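試作ノート 胡麻豆腐 01/05/2020

昨日の続き。やっと形になってきたので、忘れないうちに書いておきます。前回は葛がぜんぜん溶けきらず、底にざらざらが残ったまま火にかけてしまって、ひどいものでした(味は悪くなかったんだけど!)。

配合は前回とほぼ同じ。水300ml、葛粉が大さじ五、練り胡麻が大さじ四、塩ひとつまみ、酒を少々。葛粉はVeltusのロット2203、練り胡麻はPaltadineの白。葛の塊が大きかったので、先にすり鉢でつぶしてから水を少しずつ足した。これだけでだいぶ違う。最後に茶こしで一度こして、練り胡麻はそのあとから入れる。先に胡麻を入れてしまうと茶こしが詰まって、洗うのがほんとうに嫌になります。

火加減は最初だけ中火、木べらが重くなってきたら弱火。急に固まりだすところがあって、そこで手を止めるとダマになる。前回はここで電話に出てしまった。今回は携帯を隣の部屋に置いて、ひたすら練る。合計30分。腕がだるい。途中、鍋底から生地がひとかたまりになってはがれるようになり、つやが出てきたあたりで一度味見したら、まだ粉っぽかったので、そこからさらに続けた。最初の半分くらいの時間で「もういいかな」と思うんだけど、その「もういいかな」は信用しないこと。

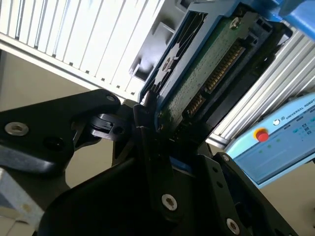 型から外すところが今回いちばん迷ったところです。流し缶の内側は水でぬらしてあったのに、まっすぐ上に引き抜こうとすると角がくっついてちぎれそうになる。それで、中敷きの片側だけ先に持ち上げて、ゆっくり斜めに起こしてみた。上の写真の、青いプラスチックの枠に入ったハードディスクの傾き方、ちょうどあんな感じ。空気がすっと入って、あとは自分の重みで離れてくれた。角も四つとも残った。次からはこれでいきます。中敷きのない型のときは、縁を指で軽く内側に押して、隙間に水をたらすと外れるはず。これはまだ試していない。

外したあとの重さは247g。練っている間にかなり水分が飛んでいるわけで、もっとやわらかいのが好きな人は、途中でお湯を足してもいいと思う。私はこのくらいのもっちりが好きです。

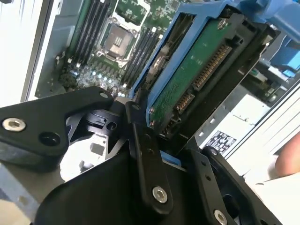
黒いグリッパーと青いキャディ。

Panagiotis Ivanovさんに一切れ食べてもらった。「胡麻が強い、でももう一切れ」とのこと。どっちなんだ。彼はわさび醤油より味噌だれのほうがいいと言っていて、ためしに白味噌をみりんと出汁でのばしてかけたら、たしかに合う。ただ白味噌だと全体が甘いほうに寄るので、柚子の皮をちょっと削りたい。12月に買った柚子が冷凍庫に残っているはずなんだけど、見つからなかった。誰か使った?

胡麻の量については、大さじ三に減らした版も一度作ってみるつもり。香りを残したまま重さだけ軽くしたいので、減らした分を炒り胡麻のすりたてで補えないかと考えています。Fedorukの小さいミルだと油が出る前に止められるので、粉っぽくならずにいけそう。 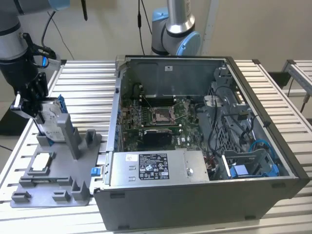
横に寝かせたタワー型。CPUソケットは空。

冷やし方のメモ。表面にぴったりラップをして、流し缶ごと水に浸ける。水は途中で二回替えた。冷蔵庫に入れるのは食べる直前の少しの間だけにする。前回ひと晩入れておいたら白っぽく濁って、口に入れるとぼそっとした。葛はこれがあるから困る。どうしても前の日に作りたいなら、切り分けて片栗粉をはたき、油で両面を焼いてしまうのが正解だと思う。前回の残りをそうやって食べたら、外がかりっとして中がとろっと戻って、失敗作とは思えないごちそうになりました。

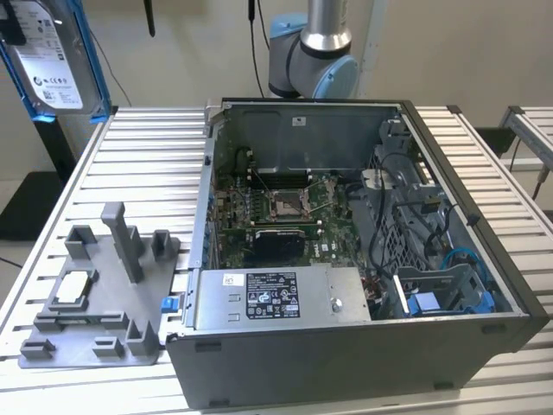

焼くときの油は太白の胡麻油で、フライパンはZilleoの浅いほう。深いほうだと返すときにへらが入れにくくて、一切れ崩しました。片栗粉はつけたらすぐ焼く。置いておくと表面がべたついて、隣同士がくっつく。裏返すのは一回だけ、縁が少し透けてきたら。

鍋のことも書いておく。練るのにアルミの雪平を使ったら、木べらの角が底のカーブに合わず、どうしても端に焦げそうな膜ができる。厚手のホーローのほうが火の当たりがやわらかいので、次はそっちで。洗うときは熱いうちに水を張っておくと、膜がぺろっとはがれて楽です。

次回やること:
胡麻を大さじ三に減らした版
水の半分を昆布出汁に替える(塩は控えめに)
豆乳版。Panagiotisさんの希望
柚子を探す

葛粉の残りはあと一回分くらい。使う人は先に声をかけてください。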